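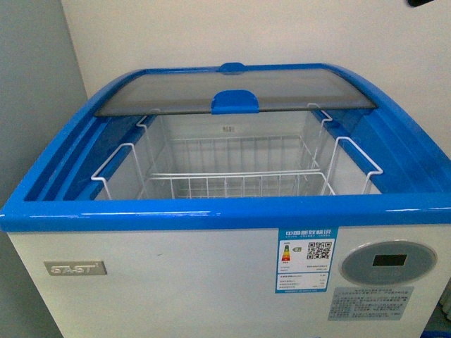 FOR IMMEDIATE RELEASE

Oswood Neighborhood Pantry to Offer Frozen Food Starting in May

OSWOOD – Families who shop at the Oswood Neighborhood Pantry will be able to take home frozen vegetables, fish and ready-made soups for the first time this spring, thanks to a $4000 grant from the Kanagaratnam Fund.

The money pays for chest freezers with sliding glass lids, the kind many shoppers know from the corner store. A hanging wire basket keeps smaller packages near the top, so people don't have to reach down to the bottom for a bag of peas.

"We have wanted this for years," said Eusebio Giraldo, who runs the pantry. "Local growers offer us berries and beans every summer and we've had to say no to most of it. Now we get to say yes, and I can't wait to see what people cook!"

The pantry serves 54 households a week from its space on the ground floor of the Hetov Building. Shoppers choose their own groceries, and the freezers will work the same way – slide the lid, pick what you like, slide it shut. Labels will be printed in large type, with the date each item was frozen.

Lakmal Ekanayake, who plans the stock, is putting together 12 simple recipes built on frozen ingredients. Printed copies will be free at the door. His fish curry was a big hit at the fall open house and will be the first card in the set.

Donations of sealed, store-bought frozen food will be accepted at the side entrance during opening hours. Home-frozen meals can't be accepted.

Press contact: Eusebio Giraldo, Oswood Neighborhood Pantry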